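Notebook - cloth handling, bedroom set
May, started 9:10 am

Back in the bedroom for the T-shirt task. Plan for the block is 40 clean episodes of the blue tee, two-handed, both grippers plus the head view, and if the cards hold out we keep going until lunch. The running total for garments across the whole Skesance collection is 667 as of last night and we promised Rastenia 1000 by the end of the month, so no pressure, eh.

Spent the first bit doing the sync dance. Hold both grippers up where the cameras can see each other, close the fingers, open them, close them again, then start. I've skipped the closing part before and paid for it, having to line up three streams by eye at eleven at night with cold toast for supper. Never again! Nayara Leite wrote a little script that finds the finger-close in each stream and reports the offset, and it's a beauty, but it does need the fingers to close all the way and stay put for a second or so. Mine were a bit quick on the first go. Redid it.
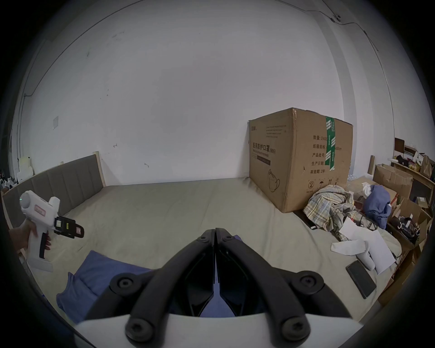

The other thing I keep fiddling with is where an episode starts. Adalberto Rocha wants the start to be the moment both hands leave the rest position, and I've been starting when the cloth first gets touched, and the two of us have been labelling the same task differently for a good fortnight (my fault as much as his). From today it's his version. The approach is half the skill with cloth anyway - you pick a collar differently depending on which way the heap has fallen, and if we cut that off the policy only ever learns what happens once you've already made the right choice. I'll go back and redo my old start marks when I've got a slow afternoon.

Starting states: I've been too neat. Looked back over the last batch and nearly every shirt starts more or less flat with the neck toward me, because that's how my hands like to put a shirt down. So for this block it's drop from chest height, let it land how it lands, no tidying. If it lands folded over on itself, good. If it lands inside out, also good, but write it in the notes column, as inside-out ones get their own tag. Colour of the sheet hardly matters as far as I can tell, though the Aguiar trainer did get a bit confused last month on a sheet close in colour to the towel, so blue on this one ought to be kind to it. 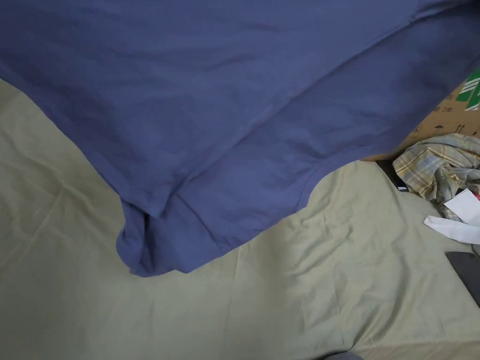 I've also stopped narrating while I work. I used to mutter the steps so I could label from the audio later, which sounds clever, but I'd say "grab the sleeve" and then grab the hem, and Nayara Frota (who does her labelling with the sound on, bless her) would write sleeve. Silence is better. I say the episode number at the start and "done" or "bin it" at the end and that's my lot.

Rules for bin it, so we all use the same ones:

- dropped the cloth and picked it up with a knee, elbow, chin or anything that isn't a gripper
- phone rang and I looked at it
- sync missed at the start
- finished the fold but forgot to come back to rest

Failed grasps are NOT bin it. Keep them. A slip and a second try is about the most useful thing in the lot, and I reckon we threw out heaps of them in the early days when everyone was trying to look tidy. Tag is "recover", lower case, no plural.

10:25 - tea, and a breather for the wrists. The trigger on the right-hand one is stiffer than on the left and after a long run my index finger knows all about it. Backed the screws off a touch and it's friendlier now. If anyone else is using this pair, please don't crank them back down until you've tried it!
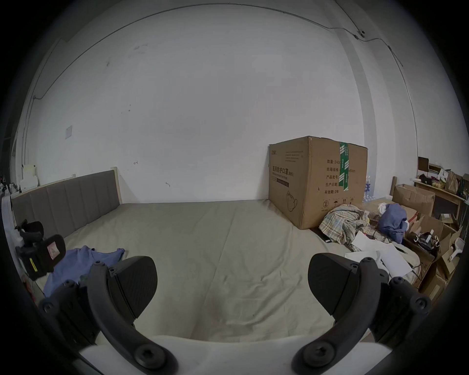 Right-hand view, jaws open, blue tee over on the left of the mattress.

Second half I slowed right down. My natural fold speed is too quick for the wrist views, and the frames right around the grasp come out smeary, which is the one spot where you want them sharp. Counting two in my head between closing and lifting helps. It feels daft, like folding laundry underwater, but the quick ones and the slow ones side by side are chalk and cheese. I don't want everything at a crawl either, or the model will think that's how people move, so the compromise is slow on the grasp, normal on the carry.

Sleeves are still the hard part. A tee sleeve is short and floppy and there's not much to get hold of, so you end up with a pinch of one layer when you wanted two, or two when you wanted one. I've started writing "1L" or "2L" in the notes column when I'm sure, and leaving it blank when I'm not. Blank means I don't know, please don't fill it in for me. The Skultimard folks asked whether we could guarantee a layer count on every grasp and I had to say no, not from these views, not unless someone fancies sitting there with a magnifying glass.

Tried a few lifts by the sleeve alone, straight up and hold. Not a fold at all, just lift, hold, lower, let go. I think they'd make a nice small set on their own, 10 or so per garment, and they're quick to do.

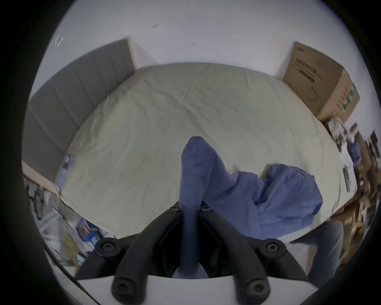
Roksolana Harasym read this over lunch and reckons the sleeve lifts should go in as a separate task and stay out of the fold count, or we'll be telling Rastenia we have more folds than we do. She also wants the lowering kept in, all the way to the fingers opening, and asked whether I could do half of them left-handed.

Fair points, all of that. Left-handed will be ugly but I'll give it a burl. Separate task it is, name to be "sleeve_lift" unless Aparecida Damasceno has already used that for the jumpers, in which case I'll ask her what she'd like.

To do:
- old start marks, mine only
- copy cards before anything gets formatted (both wrists AND the head one)
- ask Adalberto if rest position can be a bit lower, my shoulders hate it
- long-sleeved shirt next, then the towels again
- charge everything tonight

Stopped 12:40. Notes column is up to date, apart from the last couple of lifts, which I'll fill in from the video.

3 comments
2 shares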